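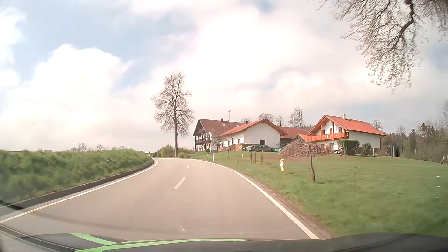 Left bend before the farm, ticket 338, county road section Vulidport side

Ticket 338
Category: roadside / markings / drainage
Status: open, waiting on Multico
Opened: 11/09/2022

Problem as reported
Caller drives this road every night, says the bend by the white houses is hard to read in the dark. Says you come at it, lose the edge line, then the posts show up late. Wants a curve sign or more posts. Also says water sits on the left by the curb strip after rain.

Log

Entry 1
Pulled the old file. Section was last repainted in May, Multico job. Edge lines and center dashes both on the work order. Posts not on it. Nothing in the file about drainage at all.

Entry 2
Went out, daylight. Edge lines are there both sides, solid, follow the bend fine. Two delineators close together at the bend past the end of the bank, one more on the right in the grass. So its not missing posts. Grass on the left bank is thick and high though. Sat in the car at normal driver height and I think the bank is what hides the road past the bend, not the paint.

Asked for mowing, left bank, full length of the curb strip plus 10 feet past the end. Sent to Sturkel, they have the verge contract.

Entry 3
Night check. Low beams, dry road. Edge line OK up to the bend. Posts: reflectors on the pair are weak. Wiped one with a rag, much better. So dirt, at least partly. Wiped the second, same. Did not get to the one on the right, ran out of light in the headlamp (batteries, my fault).

Interim fix: wash all posts on the section. Soft brush and plain water, no solvent, it clouds the reflector.

Entry 4
Sturkel says mowing not before next round. Asked them to move it up, no answer yet. Called again. Left message.

Entry 5
Drove the rest of the section toward the crest since the caller also said "the lines are patchy further on". Wanted to see if thats the same complaint or a second one. Parked at the field access and walked 400 feet of it, then drove the rest.

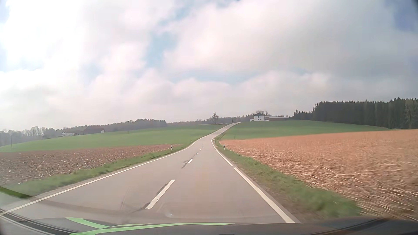

Dark irregular patch next to the near center dash, another one by the next dash. Could be old marking showing or sealant, can't tell without scraping. Either way it is beside the white, so at night with a wet road I can see how somebody reads it as a broken line. Right edge line also has a narrow gap partway along. Logged both as a seperate defect, same ticket for now.

Road itself feels fine, no potholes, no lip at the edge that I'd worry about. Verge on the right has bare soil patches right up against the pavement. Check again after winter.

Entry 6
Sent Multico the location of the gap and the dark patches. Asked 3 things:
- is the gap in the right edge line on their plan or a miss
- what is the dark stuff, and was anything ground off before repainting
- is any of this under the May warranty

Their reply: gap not on the plan. Dark stuff "being looked into". Warranty yes for the line, maybe for the rest. Want a core or a scrape sample before they commit. Fine.

Entry 7
Water complaint. Poured two buckets at the curb strip by the bank, it ran off along the strip, slow but it ran. Doesn't prove much, need to see it in real rain. Caller will ring when its standing again. Sivakumar drainage sheet says clear debris first, look at levels second, so that's the order.

Still to do
Wash posts, right side too
Mowing, chase Sturkel
Scrape sample for Multico
Fill in right edge line gap
Curve sign: request passed to traffic desk, quote is 800 for sign, post and fitting. Hold until after mowing and washing, then repeat night check on low beams
Call the caller back with an update, did promise that

Leave ticket open. Do not merge with the crest resurfacing one, diffrent budget.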